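Ticket: gift box packing, Yin range, lid won't sit flat
Opened by: Elie Harb
Shop: Jirier
Priority: normal
Status: solved (see last entries)

Monday, first message

Hello! First off, the new red and white boxes from Sevico came and I love them. The colour is gorgeous and they fold up in seconds. I've got a problem with them all the same. As soon as I put one of the stuffed plush pouches in with the small bits, the lid rides up at one corner and the tuck flap pops out again. I've tried 20 boxes so far and 14 of them did it. Packing on the dining table at home this week, box open, small things in first, plush after. Photos attached.
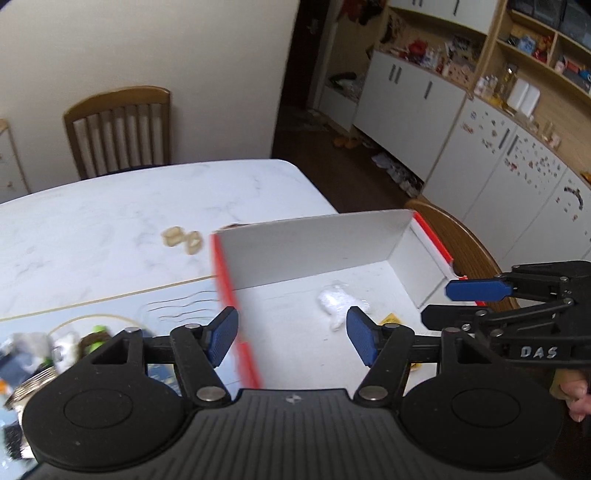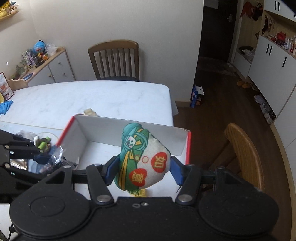 What I've tried:

Plush in first with the small bits on top. Worse. The little packets slide into the corners and then everything rattles.

Plush on its side. Lid closes, but you open the box and the first thing you see is a seam, and I really don't want that for a present.

Pressing the air out of the plush before it goes in. Works for a minute or so, then it puffs up again (very cute, very unhelpful).

Folding the side creases harder before filling. Helped a bit, I think? Two of the bad ones closed after that.

I have 156 of these to get out for the December market, so any ideas very welcome!

Elie

Reply from Zinhle Coetzee

Hi Elie, so glad you like the boxes, I've been itching to hear how they went down. Few questions before I start guessing.

1. Is it always the same corner?
2. Are you building the box and filling it straight away, or do they stand open for a while?
3. What's the plush resting on when the lid goes down? Any of the small packets under it?
4. Which fold did you do first, the sides or the back?

Asking about number 4 because the sheet that went out with the first lot had the steps in the wrong order. The sides need to be up before the back wall is locked.

Zinhle

Elie Harb

Ooh, good questions. Went and checked.

1. Yes! Back right, looking at it with the lid hinge away from me. Hadn't noticed until you asked.
2. I fold a stack the evening before and they stand open overnight.
3. Yes, there's usually a packet under it, wherever it lands.
4. Back first. I followed the sheet.

Just undid one and did it sides first and the back wall stands up so much straighter. Fills me with hope. Will do a proper run after lunch.

Elie Harb, 3.40 pm

Results of the proper run. Same plush, same small bits.

Sides first, packets anywhere: 10 boxes, 3 popped.
Sides first, packets along the front wall, plush laid behind them: 10 boxes, none popped.
Back first, packets along the front wall: 10 boxes, 4 popped.

So it's a bit of both. The fold matters and so does having something hard under the plush. With the packets in a row at the front the plush sinks right down to the floor of the box, the fringe tucks underneath if you sweep it with a finger, and the lid goes down with a lovely soft click. I did the last one three times just to hear it.

One thing left over. The small pieces in crinkly clear plastic take up far more room than they should, because the bag is twice the size of what's in it. Is there a smaller bag in the Neva catalogue?

Zinhle Coetzee

That is a brilliant test, thank you, I'm pinching it for the help page. There is a smaller bag, but it comes in cartons of 3,000 and I don't think you want those living in your house. Fold the spare plastic under the piece and put it fold side down. No tape needed if the row is snug.

Two more things from me. Fold the boxes flat-side-up and don't leave them open overnight if the room is damp, as the card relaxes and the back wall starts to lean. And if a rim gets nicked or torn, keep that box for your own bits and use a fresh one. A torn rim is where the lid will catch.

I've changed the folding sheet. New one says sides, back, front, lid. Could you try it on a few and tell me if step three makes sense? I've read it so often I can't tell any more.

Elie Harb

Step three made sense on the second read. I'd say "towards you" where it says "inwards", I turned the box round by mistake the first time.

Folding the bags under works a treat. 46 packed since tea and every lid is flat. I've got a rhythm now: fold, row of packets, plush, sweep the fringe, lid. Mum has joined in and she's faster than me.

Happy for this to be closed. Spare boxes: I'll be short by a few with the bent ones from the first go, can I add a pack to the next order?

Zinhle Coetzee

Changed to "towards you". Pack of spares added, no charge, the old sheet was our mistake. Closing this one. Send me a picture of the stall!

Status changed: open to solved
Tags: folding, lid, plush, Yin gift box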